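Giving up the second cup

I quit coffee in June, which is a stupid month to quit anything, because you have no weather to blame for how you feel. I didn't quit all of it. I went from a quantity I'd rather not put in writing to one cup, at home, before 9 a.m. My dentist had made a face. My sleep had been bad for so long that I'd started treating it as a hobby. And I'd added up what I was handing over at Haltell, the place on the corner with the good chairs, and it came to almost 900 dollars since New Year's. For 900 dollars I could have bought one of the chairs.

The plan was simple. One cup, made properly, and then water like an animal.

The first week I was awful. I had the headache everybody promises, the one that sits behind your left eye and hums. I wrote an email to my landlord about the hallway light that I'm still a little ashamed of, though I'll note that the hallway light got fixed. By Wednesday I was standing in the kitchen at three in the afternoon opening and closing the same cupboard, like there might be a different cupboard in there if I did it fast enough.

What I hadn't understood is how much of my day was built out of going to get coffee. I don't mean drinking it. Half of those cups I poured down the sink cold. I mean standing up. I mean having somewhere to go that was allowed. If you get up from your desk and wander around the block for no reason, people worry. If you come back holding a cup, you're a professional.

So I started snacking, obviously. Something orange and crunchy, mostly, of the kind that leaves evidence on every surface you own.

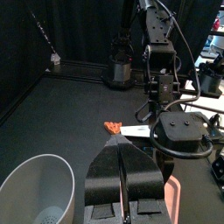 The substitutes, in order of shame

Tea was first. I like tea fine. I like it the way I like my cousins' vacation pictures, which is to say I'm glad it exists and I'm ready to move on after two. Black tea felt like cheating and green tea tasted like the water had been told about a lawn.

Then I got into roasted grain drinks. There's a brand called Plirkari that comes in a tin with a very confident rooster on it, and the shop that sells it (Yazıcı, down by the bus station, the one with the olives) had stacked it by the register where weak people stand. The label says to use one heaping spoon. I used one heaping spoon. It tasted like toast that had been in an argument. I used two the next day and it tasted like the same argument, but I could hear both sides. I'm now on my third tin, so I don't know what to tell you.

Last came the decaf, which I'd been a snob about for twenty years on no evidence at all. It's fine. It's really fine! I had a decaf at Haltell and sat in one of the chairs for an hour, and the only thing missing was the feeling around noon that I'd forgotten to turn something off. The guy at the counter asked if I wanted a receipt and I said yes, out of some idea that I was now a person who kept receipts. It's in my coat.

About the sleep

Everybody asks about the sleep. I wanted to report that by the second week I was going under like a stone at ten and waking up with birds on my arm. What happened is that I fell asleep faster and then woke up at four with nothing to be anxious about, which is its own kind of problem. I lay there and went through things looking for one. I settled on whether I'd ever returned a ladder to the people downstairs at my old place on Drosberg Street. (I had. I was there when I did it.)

It got better after that, slowly and without any one morning I could point at. I stopped needing the second alarm. I also stopped needing the book about sleep, which runs to 400 pages and had honestly been doing most of the work.
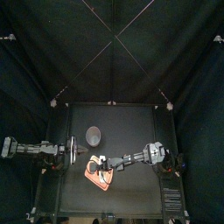
The afternoons took longer. Three o'clock is still three o'clock. I've tried walking, and I've tried the thing where you drink a big glass of cold water and tell yourself you were only thirsty, and I've tried lying flat on the rug for ten minutes, which works best and is hardest to explain on a phone call. My app wants 3000 steps before lunch and I've been letting it want them after lunch, on the theory that it can't tell I'm doing it out of spite.

I did slip, once. I was at a wedding, the sort with a coffee cart, and the cart had a line, and it turns out I'll join any line if the people in it look happy. I had a double at eight at night. At two I was in my hotel bathroom reading the fire safety card with real interest. I know where all the exits are in that building. If you're ever on the fourth floor, go left.

As for the money, I've saved something, but the tins aren't cheap, and there was a new kettle, because if you're only having one cup you start to have opinions about the temperature of it. The kettle goes up one degree at a time. It was 40 dollars more than the one that just boils. I use it on boil.

Anyway, the one cup in the morning is very good. I sit down for it now. I used to drink it standing over the sink with the radio on, and for a while I kept drifting back over there with the mug out of habit. I've moved a chair to the window, and next week I'm going to try oat milk in the Plirkari, which the rooster says I can.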